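Wrist camera frames rotated after driver update
Mosside Robotics Forum > Software > Perception

nives_t
November 12, 2023
Moved the wrist camera to the new Distix driver and the rotation setting is ignored. The planner now thinks the floor is a wall. Frame from the wrist: 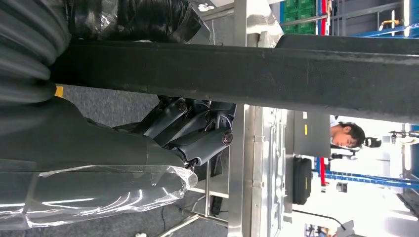

Wrist camera, everything on its side

gantry33
Don't rotate the pixels. Fix the camera transform and leave the image alone.

nives_t
The detector was trained on upright images, so I'd need both. Other problem is the self-filter. With the tolerance at 10 mm it still keeps points off our own hardware.

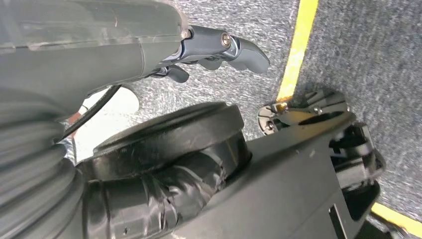 Gripper and black housing over the carpet

fsartori
I disagree with gantry33. Rotate once in the driver, update the intrinsics to match, and everything downstream stays simple. For the self-filter, add the housing to the robot model as a box.

gantry33
And then someone swaps the driver again in February. I'd still mask it – one static image mask, no geometry.

nives_t
Box added, will try the mask after. The head view is what I use for the shelf pose, colour threshold on the blue plus the floor tape as a check.

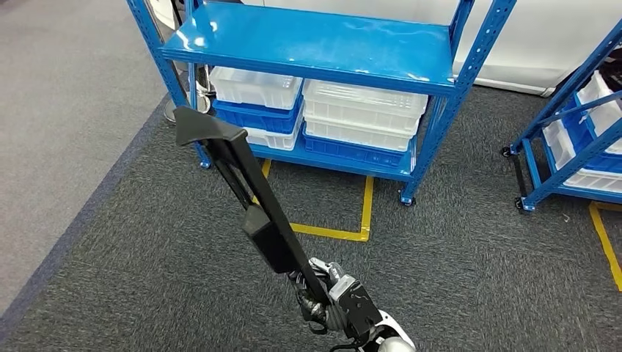 Does the planner need a new collision map each time a rack moves?
Only the rack's own object needs a new pose. The rest of the map can stay loaded.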